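Laundry Team: Pre-Run Safety Checklist and Comments
Paisan student robotics club, September build round
Checked by: Roya Shojaei. Comments added by Kerttu Harju.

1. Before power
Walkway around the green table clear: OK
Cables lying flat: OK, but look again after every break. A thin black one crosses the table.
Warning sticker on gripper in place: OK
Light strips on both grippers lit green: OK
Comment (KH): Love how fast this part has gotten! We were through it in 4 minutes.

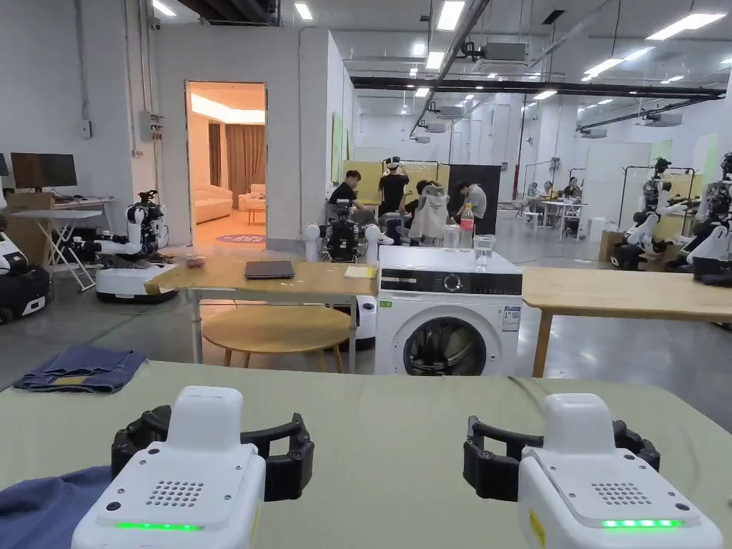

2. Hand grippers
Pivot screws snug: OK
Fingers close evenly: OK on the left unit, REDO on the right
Fingers kept out of the jaws while somebody else holds the handle: OK
Comment (RS): The right one closes a hair late. I backed the lower pivot off and tightened it again, and it feels so much better. Please put a dab of Tisetti thread paint on it so we can see if it creeps.

3. Table and garments
Cloth pulled flat, no folds under the work: OK
Pins, buttons and loose threads checked: OK
Personal items off the table: FIX
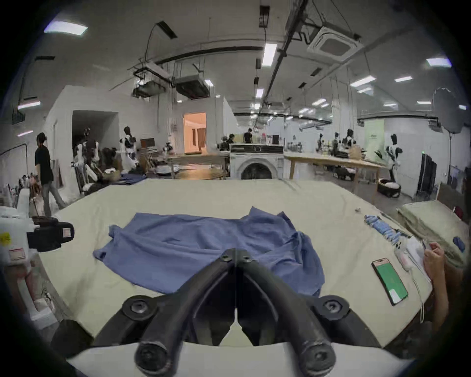 The shirt fold is the task I'm most excited about, and our first tries on the Adex score sheet already beat last year's team (408 points, and we have barely started on sleeves). So let's not lose a run over something silly. A phone lying face up beside the shirt is an easy thing for a jaw to catch, and papers should be handed over well back from the garment. Phones go in the bin by the door, mine included. KH

4. Robots in the back of the room
Stop buttons tested: OK, all of them
Bases locked: OK, 2 needed a second push
Nobody walks behind them during a run: REMIND
Comment (RS): Say "walking" out loud if you have to pass the table. It feels goofy for a day and then you do it in your sleep.

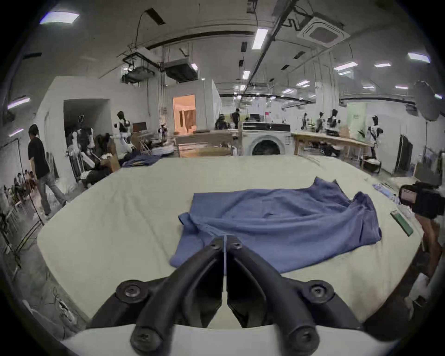 Also for section 4, the Hororura crew asked if they can watch our next run. Yes please! They stay on the door side, and they get the same talk as everyone else.

5. Shutdown
Grippers off and parked with jaws closed: OK
Batteries on the charger shelf: OK, number 28 is slow and needs a label
Next check: before the afternoon session, Kerttu leads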